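Chapter 6
Drainage on Low Farmland

Chapter 5 dealt with bringing water to a crop. On flat coastal land the harder job is often getting rid of it. Rice will stand in water for part of its growth, but most vegetables will not, and even rice has to be drained before harvest so that machines can get into the field.

Consider the district of Vorkia, where farms lie behind a sea wall and drain to the Gurnov canal. The canal empties through a gate that can only be opened at low tide. In September, when rain is heaviest, the gate may be open for just a few hours, and water backs up into the side ditches. A field of 300 acres at the far end can stay flooded long after the rain has stopped.

Viola Donati, who farmed there, kept a record of water levels in her ditches at Joly and Ranine. Her notes are used in the exercises for Section 6.3. They show that a weedy ditch at Joly carried much less water than a clean one of the same width.

This chapter covers field ditches first, then gates, then pumps. Costs are left for Chapter 7.
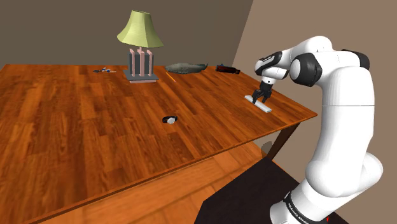
Why does a flat field need a ditch with a slope?
Water moves along a ditch only if the outlet is lower than the inlet. A drop of one foot in 1000 feet is enough for the ditches in this chapter.

6.1 Field Ditches

A field ditch collects water from the beds and carries it to a larger drain.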